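Wulorico presenta Pillska, un sistema de seguimiento de la presión intraocular para consultas de optometría

28 de marzo de 2023

Compartir 9 | Comentarios 2

Wulorico ha iniciado la comercialización de Pillska, un sistema de registro y análisis de la presión intraocular destinado a consultas de optometría, servicios de oftalmología y centros de atención primaria con unidad de salud visual. El sistema integra las lecturas de los tonómetros ya instalados en el centro, las asocia al espesor corneal de cada paciente y genera una serie temporal que puede consultarse desde la historia clínica.

El desarrollo se ha centrado en la detección de variaciones entre visitas. La presión intraocular fluctúa a lo largo del día y depende de la técnica empleada, de la posición del paciente y de las propiedades biomecánicas de la córnea. Una lectura aislada dentro del intervalo de normalidad no descarta un glaucoma, y una lectura elevada no lo confirma. Pillska conserva, junto a cada valor, la hora de la toma, el método (aplanación, rebote o aire), el ojo explorado, el identificador del equipo y el profesional responsable.

«Los datos existían, pero estaban repartidos entre el papel, la memoria del tonómetro y un campo de texto libre en la historia», explica Lensa Bogale, directora de producto de Wulorico. «Cuando un paciente cambiaba de consulta, la serie se interrumpía. Hemos trabajado en que la lectura viaje con sus condiciones de medida».

Funcionamiento

El sistema consta de un módulo de adquisición, un servidor de consolidación y una interfaz de consulta. El módulo de adquisición recibe las lecturas por puerto serie, USB o red local, según el modelo de tonómetro. Si el equipo no dispone de salida de datos, la introducción es manual y queda marcada como tal en el registro. El servidor de consolidación aplica las reglas de validación definidas por el centro: valores fuera de rango, discrepancia excesiva entre tomas consecutivas del mismo ojo o ausencia de paquimetría.

Las lecturas que no superan la validación no se eliminan. Se almacenan con un código de incidencia y se excluyen del cálculo de la tendencia hasta que un profesional las revisa. La interfaz de consulta muestra por separado los valores medidos y los valores corregidos por espesor corneal, e indica la fórmula de corrección utilizada. El centro puede desactivar la corrección si su protocolo no la contempla.

La exportación se realiza en formatos HL7 y DICOM encapsulado. Los informes para el paciente se emiten en PDF e incluyen la fecha recomendada para la siguiente revisión, que fija el profesional. El sistema no emite diagnósticos ni propone tratamientos.

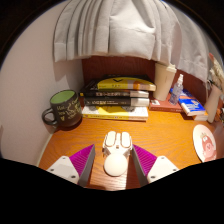 Evaluación en consulta

La versión que ahora se comercializa procede de una evaluación previa realizada en 20 consultas de la red Cusi. El periodo de prueba se prolongó durante 9 meses y concluyó en diciembre. Participaron consultas con distinto volumen de actividad y con parques de tonómetros heterogéneos, lo que permitió ajustar los controladores de comunicación y revisar las reglas de validación predeterminadas.

Thu Ông, responsable clínica de la evaluación en Cusi, señala que el principal cambio se produjo en la anotación de la hora y del método. «Antes se registraba el valor y, con suerte, el ojo. Ahora el método aparece por defecto y hay que modificarlo de forma expresa si no corresponde. Eso facilita comparar una toma por rebote con otra por aplanación sin tener que llamar al compañero que hizo la anterior».

La evaluación puso también de manifiesto varias limitaciones. En los tonómetros de aire más antiguos, la salida serie transmite únicamente la media de las tomas y no los valores individuales, por lo que no es posible aplicar la regla de discrepancia. En esos casos, Pillska registra la media e indica que el dato de dispersión no está disponible. Se detectó asimismo que algunas consultas no repetían la paquimetría en pacientes intervenidos de cirugía refractiva. La versión actual incorpora un aviso que solicita una nueva medición cuando se introduce ese antecedente.

Los resultados de la evaluación se han recogido en un informe técnico que Wulorico facilita a los centros que lo solicitan. El informe no constituye un estudio de eficacia diagnóstica.

Integración con la retinografía

Wulorico ha firmado un acuerdo con Drododlow, fabricante de software de gestión de imagen oftálmica, para vincular la serie de presión con las retinografías y las tomografías de coherencia óptica del mismo paciente. La integración permite abrir ambas fuentes desde una única pantalla y sincronizar las fechas de exploración en un eje temporal común.

«La valoración del nervio óptico y la presión se consultan juntas en la práctica, aunque los programas las separen», indica Radek Šimko, director técnico de Drododlow. «El trabajo ha consistido sobre todo en resolver la identificación del paciente entre sistemas y en respetar la lateralidad, que no todos los equipos codifican de la misma manera».

La integración requiere la última versión del gestor de imagen y una licencia de conexión. Las imágenes permanecen en el archivo original del centro; Pillska almacena únicamente la referencia y la fecha. Cuando una imagen se reasigna o se elimina en el archivo de origen, la referencia se actualiza en la siguiente sincronización y el cambio queda anotado.

Protección de datos y control de acceso

El servidor de consolidación puede instalarse en las dependencias del centro o contratarse como servicio alojado. En ambas modalidades, las comunicaciones se cifran en tránsito y los datos se cifran en reposo. El acceso se basa en perfiles: el personal auxiliar puede registrar lecturas, el optometrista u oftalmólogo puede validarlas y el administrador gestiona usuarios sin acceso al contenido clínico.

Toda modificación de una lectura genera una nueva entrada y conserva la anterior. El registro de auditoría incluye el usuario, la hora y el motivo del cambio, y no puede editarse desde la interfaz. Los centros que utilicen directorio corporativo podrán delegar en él la autenticación.

Formación y puesta en marcha

La instalación incluye el inventario de los tonómetros del centro, la configuración de los controladores y la importación de las lecturas previas cuando estén disponibles en formato estructurado. Las lecturas en papel no se importan de forma automática. La formación se divide en 2 sesiones: la primera aborda la toma y el registro, y la segunda, la validación, la lectura de tendencias y la emisión de informes.

Aroha Pirihi, coordinadora de formación, recomienda que los centros revisen el estado de calibración de sus equipos antes de la puesta en marcha. «Si dos tonómetros de la misma consulta difieren de forma sistemática, la serie mostrará escalones que no corresponden al paciente. El programa permite identificar el equipo, pero no sustituye a la calibración».

El mantenimiento comprende las actualizaciones del programa, la incorporación de nuevos controladores y la asistencia telefónica en horario laboral. Las consultas que participaron en la evaluación conservarán su configuración y migrarán a la versión comercial sin pérdida de registros.

Disponibilidad

Pillska puede contratarse desde hoy por puesto de exploración o por centro. Las redes con varias consultas disponen de una modalidad con servidor compartido, en la que cada consulta mantiene sus propias reglas de validación. Percy Carhuamaca, responsable comercial de Wulorico, atenderá las solicitudes de demostración y de compatibilidad de equipos. Para tramitar estas últimas es necesario indicar el fabricante, el modelo y la versión de firmware de cada tonómetro.

Sobre Wulorico

Wulorico desarrolla programas para el registro de exploraciones optométricas y oftalmológicas. Su actividad abarca la conexión de equipos de medida, la consolidación de datos clínicos y el soporte a consultas independientes y redes de centros.

Contacto de prensa: departamento de comunicación de Wulorico.

Este sitio utiliza cookies propias y de terceros para analizar la navegación. Si continúa navegando, consideramos que acepta su uso. Aceptar | Configurar

Suscríbase a nuestro boletín para recibir las próximas notas de prensa.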